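Covness Garment Care Newsletter
12 Sep 2018
Folding and storing denim: revised guidance for sorting rooms

The folding standard for denim has been revised and applies to all sorting rooms from this issue. The previous version, issued in January, treated jeans as a single category. It gave one fold for all weights and did not mention elasticated parts, which led to uneven stacks and a number of returns from the Nalard store with set-in creases across the thigh.

The revised fold has one lengthwise step and two crosswise steps. Close the zipper and button, where fitted. Lay the jeans front side up and smooth the pockets flat from the outside. Bring one leg over the other so that the outer seams lie on top of each other, and fold the seat point inward to square the edge. Bring the hems up to the waistband, then fold once more at the midpoint. The hem should finish inside the fold, where the stitched edge cannot catch on the garment above it.

Seams control the result more than the fabric does. A topstitched seam is several layers thick and will not lie flat if it is folded at an angle. Align the seams first, then work the slack out toward the hem. Pulling from the corners alone lets the middle drop and puts a twist in the leg, and the twist remains after pressing.
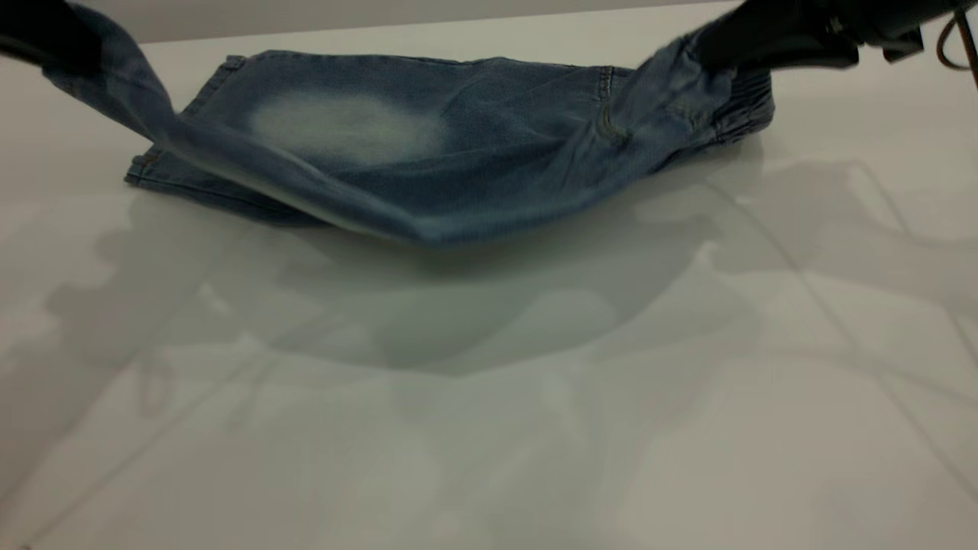 Should elasticated sections be stretched flat before folding?
Leave them relaxed. Gathered fabric returns to its own width as soon as it is released, and a fold made under tension shifts with it. Fold the plain denim to size and let the gathered part sit at one end of the stack — alternate the ends from one garment to the next so the pile stays level.

Faded and distressed areas need separate attention. The yarn in a heavily worn patch may be thinner than the denim next to it, and a hard crease through the patch can break the surface. Move the fold line to one side where possible. If the patch falls exactly at the midpoint, fold in thirds instead and mark the shelf card accordingly.

Shelf limits are unchanged for standard weights. The Wulano shelving holds 68 pairs per bay, in stacks no higher than 300 mm. Light stretch denim should be kept in the lower bays, where the stacks are handled less often.

Work surfaces should be smooth and wiped down before each batch. New indigo can transfer to a pale tabletop and from there to the next garment. Use the Shin cloths for this — dry first, then damp — and let the surface dry fully before laying anything on it.

Printed copies of the revised fold sheet can be ordered through the usual supply form under item 2000.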